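I'll admit I nearly didn't go. It was raining, the car park at Lolturthorpe was full by the time I got there, and I've been to enough open days to know they often come down to a plate of biscuits and a video on a loop. But Fastero had promised real work at a real bed, and my neighbour had already been and wouldn't stop talking about it, so in I went.
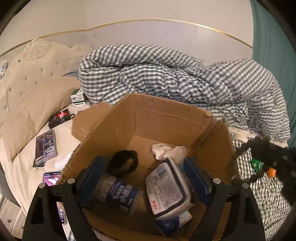
LOLTURTHORPE, March 2022

The job on show was tidying, which I have to say is a subject close to my heart! Fastero have been collecting hand movements for household robots since November, and the idea is simple enough. People do the chore themselves with a gripper held in the hand, a camera on the gripper records it all, and the recordings are used to teach a robot arm later on. So what we were watching was people, working through a grabber with two blue pads on it, and a cardboard box on a bed with everyday bits and bobs in and around it.

Sandrine Roussel ran the morning. She told us the bed gives everyone more trouble than the kitchen table does, what with the duvet heaped up and the mattress giving way when you lean on it. "A table stays where you put it," she said. She likes the checked bedding because people have patterned bedding at home, and a robot had better get used to it.

Visitors could have a go too — 20 of us to a session, 4 sessions in the day — and of course I put my name down. Rezaul Miah stood next to me and kept telling me to slow down. I went for a pen first and shot it straight under the pillow. Then I got a rolled-up sock on my third try and was ridiculously pleased with myself. You squeeze, the fingers come together, and you find out very quickly how much your own fingertips normally do for you. Soft things were easier for me than anything flat. A boy of nine or so did far better than I did, and his mum had to be talked into handing the thing on to the next person.

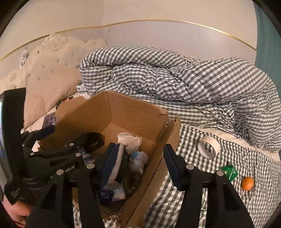
Gripper fingers open at the cardboard box, with the roll of tape still out on the sheet.

Abenezer Jemal, who looks after the recordings, said they'd like over 100 goes at each chore before they teach the arm anything. Clumsy ones are kept as well, so mine may yet be of some use. I asked when I could have one at home to do my spare room and he laughed, quite kindly, and said he'd stopped guessing at dates.

There was a short talk afterwards from Léonie Bodin, 30 minutes with questions, and most of the questions were about laundry. Tea was in the front room. The next open day is at Pons, with kitchen drawers as the chore, and names can be left at the Fastero desk in the entrance hall. Wear sleeves you can push up — mine kept getting in the way.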